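June 16, 2021

I have been packing or plating lunch for other people for most of this year, and I've finally settled on a way to do the sandwiches. Renata Domínguez asked me to write it down after the last reading group, so this is mostly for her.

We had 14 people that day. I made 20 sandwiches, cut each one corner to corner, and ended up with a few halves left over. The year before, in October, I made far too many and we were eating egg salad until it went bad. I'd go with 20 again.

The bread matters more than the filling. I buy the square sandwich loaf from Juhász and leave it in the bag overnight. Fresh bread squashes under the knife. I butter both slices all the way to the edges, then the filling goes on, a little thicker in the middle. After that I stack them in pairs, lay a damp towel over the top and leave them in the fridge for some 20 minutes before cutting.

For the knife I use the long serrated one and wipe it after every cut. Pilar Fuentealba uses a plain chef's knife and hers look fine, so do what you like there.

I used to lay the halves flat and overlap them. They slid around in the car and people had to lift one to find out what was in it. Now I stand them up on the cut side or lean them in a row, and I carry them in a cake box with a folded towel at one end to keep them tight. They go onto the plates and trays when I get there.

The trays are the other thing I changed. I had a big oval platter that took up half the table and didn't fit in the dishwasher. I gave it to Kenneth and bought plain white plastic trays with a low rim. They stack, they weigh nothing, and a sandwich doesn't slide off when you pass one across.
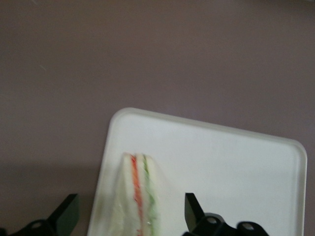 One triangle on a white tray.

Things I still want to sort out:

- A better label for the vegetarian ones. Toothpicks with paper flags fall over.
- Something other than cucumber. It makes the bread wet by the second hour – salting it first only helps a bit.
- A second cake box, the 9 inch kind.

Sidra Sethi has offered to do the next lunch and wants to try flatbreads. I told her she can borrow the trays, and I'll bring fruit.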